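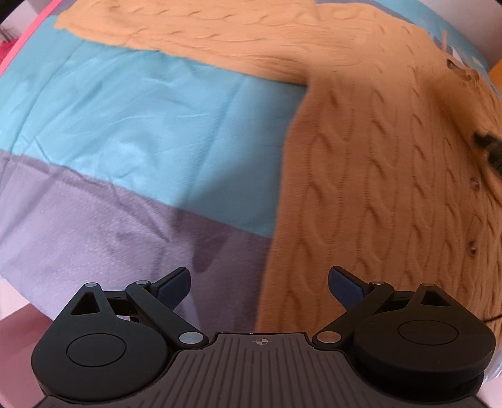
Corham Residents' Laundry and Linen Group
Minutes of the meeting held 14th August, Watwood House

Chair: Satish Sengar
Apologies: none received.

1. Minutes of the last meeting
Approved with one correction. Under item 3, "hung" should read "laid flat".

2. Folding and storage of heavy knitwear
The chair went through the draft sheet for cable-knit cardigans. Garments are to be worked on a made bed, with the cover pulled smooth first. Cardigans are laid face up, sleeves drawn out to the sides and the button band straightened by hand before any fold is made.

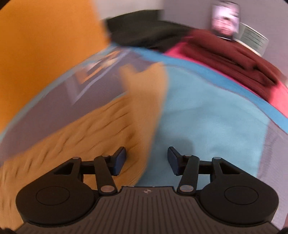 Sleeves are then crossed over the body and the garment is folded once from the neck end. A second fold is optional and depends on shelf depth. Hangers are not to be used for anything heavier than a shirt.

3. Buttons
Discussion on whether cardigans should be stored buttoned. The draft says all buttons closed. It was noted that a closed band keeps its line better under a stack, but takes longer to prepare.

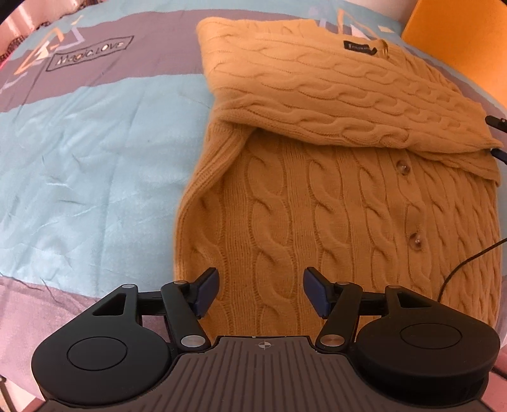
Sengar replied that top and bottom buttons would be enough for shelf storage, and that full buttoning should be kept for items going into boxes. Agreed. Draft to be amended.

4. Shelving
Two quotes were tabled for the linen closet, Lanz at 2648 and Ellex at 1000 less. The Ellex unit has 6 shelves but no doors. Decision held over until the closet has been measured again.

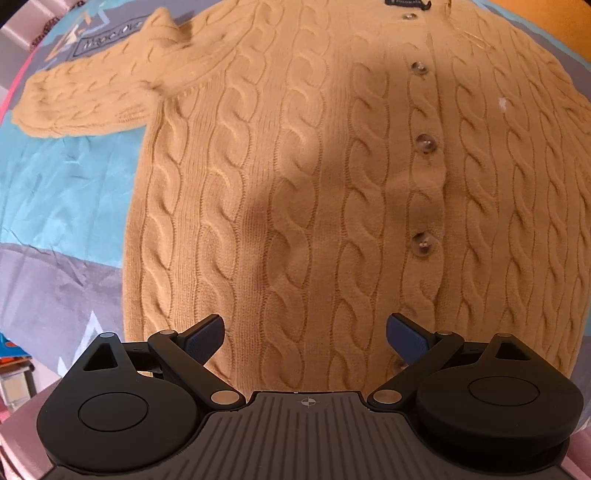
Item 2: cable-knit cardigan laid face up on the bedspread.

5. Labels
Stock of shelf labels stands at 99. No order needed.

6. Next meeting
September, same room. Sengar to bring the amended sheet and the closet measurements.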